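We use cookies to remember your settings and count visits. Accept all | Manage preferences

Tikora Block-Pushing Cell, Unville
Progress report to the Vondel program
25 May 2026

Summary

The cell is running again after the April shutdown. Three of the four repair items in the work plan are closed. The fourth, the quick-change collar, is in use but will need a part later in the year.

1. Pushing rod

The old rod had bent slightly near the top, and the tip position was off by more than we could correct in software. We fitted a straight one from stock and set the tip height again from the board surface. The height is now checked at the start of each shift with a feeler gauge at four points on the board. We have logged 400 pushes on the new rod and the readings have stayed inside tolerance. The test pieces are the same colored blocks as before – stars, a heart, a hexagon and so on – so results can be compared with last year's. 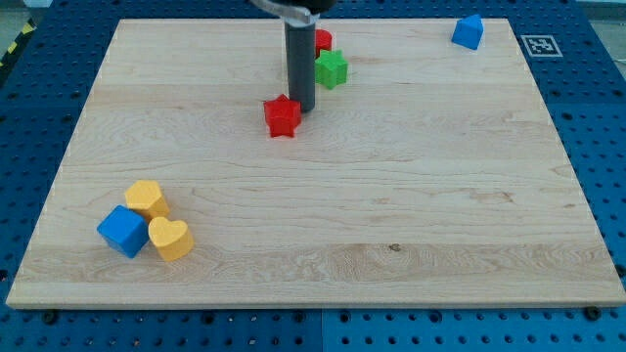
2. Board and table

The maple-colored board was taken off, wiped down and put back on the perforated table. It had crept a little toward the front over the winter. The bolts at the near edge were tightened and are now on the weekly check sheet. The black-and-white marker behind the board was left where it was, so the camera calibration only needed a short recheck. That took nine minutes.

3. Tool mount

This item took the most time. The lever on the clamping ring was stiff, and on two mornings it did not close all the way. We cleaned the ring, put a thin film of grease on the pivot, and tried the lever by hand before every run for a week. It has closed fully each time.

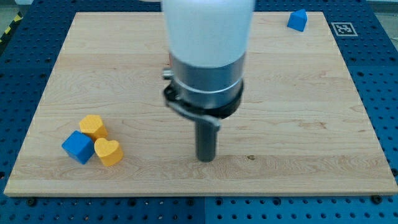
Pisharody, who supplied the mount, have quoted eight weeks for a new ring. We would like to order one now and keep it on the shelf. The cost fits within the spare parts line and no change to the budget is requested.

4. Next period

Move the rod check from paper to the shift log. Replace the worn section of cable sleeve on the arm. Write up the tool change steps so that a second operator can be trained – at present only one person is signed off to do it, and that held us up twice this spring.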